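Grondus Holiday Lets
Kitchen and Dining Inspection, July
Property: Bokunura Cottage, 313 Zadulberg Lane
Key: P = pass, A = action needed, X = fail

1. Smoke alarm, hallway. P
Tested with a broom handle. Very loud. The neighbour's dog has lodged an objection.

2. Heat alarm, kitchen. A
Chirping once a minute. A guest had wrapped it in a tea towel. Tea towel removed, new battery ordered.

3. Fire blanket. A
On its hook, but the hook is directly above the hob, where you'd have to reach through the fire to get at it. Move to the wall by the door. (Also noted last time. And the time before.)

4. Fridge temperature. P
4 degrees. The dial goes up to 7, which is the coldest setting, or possibly the warmest. The manual is in the drawer and takes no position.

5. Crockery and utensils. P
No chips or cracks on anything checked. Any plastic with a split rim goes in the bin and does not go back in the cupboard "for picnics".

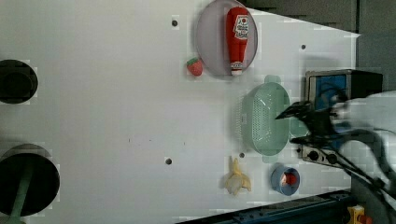
Item 5: ketchup bottle on plate, green colander, toy strawberry.

6. Toys and small parts. A
The welcome pack says the toy box is for ages three and up. The toy box itself says nothing. Label it.

7. Hot water at the kitchen tap. X
Much too hot. The Aubert boiler has two settings, off and volcanic. Engineer to adjust the mixing valve before the next arrival. Warning sticker put up meanwhile, slightly crooked.

8. Sockets and leads. A
Kettle lead fine. Toaster plugged into an extension lead plugged into another extension lead. One removed and hidden in the van.

9. Table and worktops. P
Table doesn't wobble. The folded beer mat under the left back leg may be retired with honours. Worktop sealant by the sink is going black at the corner and wants redoing before winter.
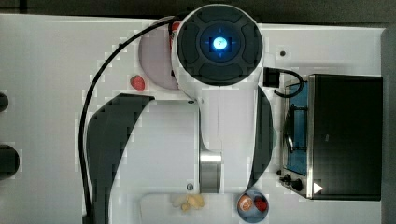 10. Windows and restrictors. A
Upstairs restrictor opens to 18 cm. Limit on our sheet is 10. Painted shut downstairs, so no trouble there except in a fire. Free it.

11. Back step. X
Loose slab, still loose. The flowerpot placed on it as a warning is now a second thing to trip over.

12. First aid kit. A
Contents list says 16 plasters. Box contains a corkscrew and a bus timetable. Restock. Keep the corkscrew, the kitchen hasn't got one.

Result: not to be let until 7 and 11 are done. The rest can be put right at changeover.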